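Thursday, trousers and a new tablecloth

I finally got rid of the grey oilcloth on the big table. It had a burn mark at one end and it stuck to everything. The new one came from Clustley market and cost less than lunch. It has a tile pattern in pastels, with flowers in the middle of the tiles, and I like it more than I expected to.

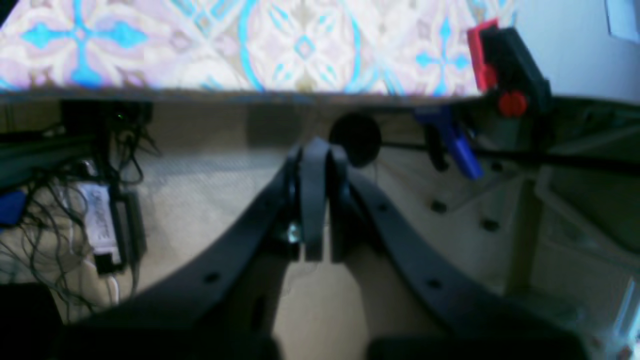
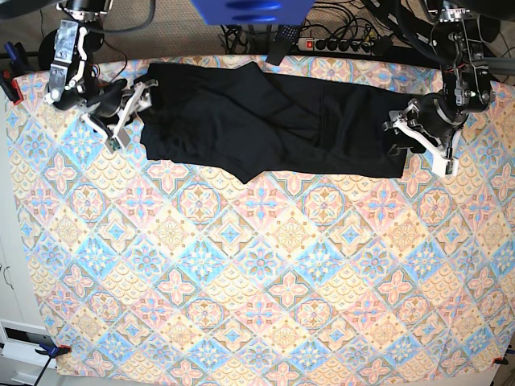 Keeping it flat

A cloth this size slides about when you fold clothes on it. I pulled it tight along the front edge and smoothed it from the middle outwards. If yours has fold lines from the packet, a warm iron on the back gets most of them out. Mine took almost 40 minutes, with a break for a mug of Zoëga.

Folding black trousers

I fold trousers lengthwise first, one leg on top of the other, then smooth them before doing anything else. The waist end always bunches. Black fabric is awkward because the seams hardly show, and a pale cloth underneath helps a lot with finding the edges. After that I fold up from the ankles, twice for thick pairs and three times for leggings.

Where they go

The folded pairs go in the Rustik drawers in the bedroom, standing on end. I can get 5 pairs across if I leave out the winter ones. Those live in a bag on top of the wardrobe until October.

Jumpers are next. I have put them off since April and the pile on the chair is getting silly.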